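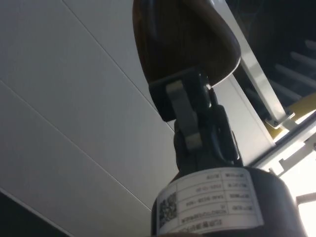

How to record grasp examples with the arm

Before you start, open a new session in Ojo and write your name in the operator field. Close the gripper once without any object, then open it fully.

1. Put the object inside the marked area and turn it a little after each example.
2. Start the recording and wait two seconds before you move.
3. Approach slowly. Close the jaws only when the arm has stopped.
4. Lift, hold for 4 seconds, put down, stop the recording.

Make 14 examples per object, then take a pause of 5 minutes. If a grasp slips, please do not delete it. Mark it as "failed", the training needs these also.

In May we had 81 examples without any label, and Hằng Triệu had to watch them all again. So please fill in the label directly after each recording.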